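Clastidstead Residents Board > Transport and Streets > Bus gate on Quintana Road

tarmac_ted
The council has posted the order for the Quintana Road bus gate. General traffic is barred between the station forecourt and Gitcombe Lane, 6 am to 7 pm, every day. Objections close November 17, 2024. The notice cites over 400 peak-hour vehicles but doesn't say which count that came from.

route14rider
It's the August count, appendix 2 of the report. The 14 loses most of its time on that stretch and the timetable has been padded to cover it. I support the order as drafted.

tarmac_ted
August is outside school term. You can't size a diversion from an out-of-term count. Everything displaced goes down Gitcombe Lane, where parking on both sides leaves a single running lane.

Grinder
An out-of-term count would understate traffic on Quintana Road, so if anything it understates the delay to buses too. Your point about Gitcombe Lane is separate and I agree with it. The report has no junction model for the lane at all.

route14rider
It has one. Page 6, with a saturation figure for the northern arm.

Grinder
Page 6 models the signals at the station. The lane joins at a priority junction farther south, and that isn't in the model. Adwoa Asamoah asked about this at the area meeting and was told it would be "monitored after opening."
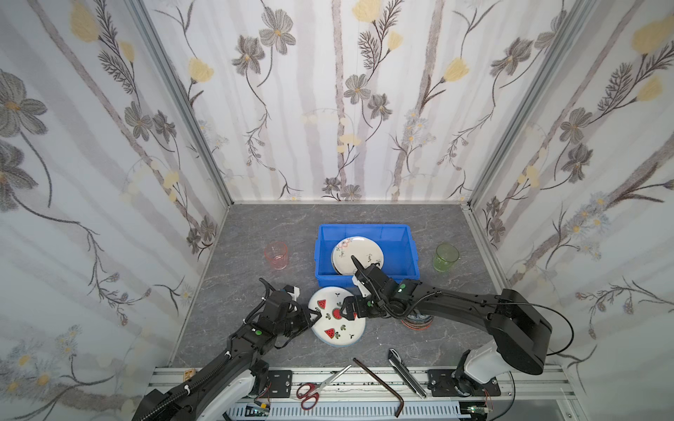

Monitoring is fine if the order is experimental, as the council can then amend it within the trial period. This one was advertised as permanent. My objection asks for it to be readvertised as experimental, with a term-time count on the lane first.

f_urrutia
Fidel Urrutia, Gitcombe Lane. Sunday hours should go as well. The 14 doesn't run on Sundays, so the gate would be holding the road open for no buses.

route14rider
The station shuttle uses it on Sundays. Two an hour.

f_urrutia
Not in the current timetable. It stops Saturday night.

tarmac_ted
Objections have to be in writing and state grounds. Quote the order title in full, they rejected a few last time over that.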